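Which fingers for small plugs and cables? Stock Hulent set or the longer Evosier ones
Community help > Grippers and end effectors

marram_k
Hello all, and sorry if this has been covered. I've had my arm since January, with the stock Hulent two-finger gripper, and I'm very fond of it, but I'd like to start on fiddly household things – pulling out USB plugs, moving chargers, that sort of job. The Hulent tips feel stubby to me, and I keep looking at the longer Evosier pair. Has anybody tried both? I'm also wondering if a camera at the wrist is worth the bother.

Tane Tipoki
Hello and welcome! I spent a good part of the winter swapping between those two, so I can save you a bit of money, I hope.
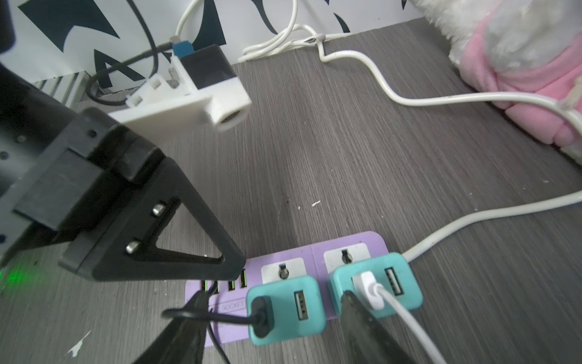 Finger length mattered less to me than how slim the tips were. I ran 20 pulls with each pair, and the Evosiers managed 15 cleanly while the Hulents managed 6, mostly because the stubby ones kept catching on whatever was next door. Chunky adapters like my teal ones are the real test, with a black plug in one and a white one in the other and cable wandering off both ways. I'd say yes to the wrist camera, too. Mine sits in a white 3D-printed mount up on the wrist, and I do love being able to watch both fingers and the plug together. Leave plenty of slack in the USB lead before you let the wrist turn – I was mean with mine at first and regretted it.

Happy to talk through the settings if you get stuck, just ask!

pebbledash
get the evosiers. zement do a rubber sleeve that fits the hulent ones but mine peeled off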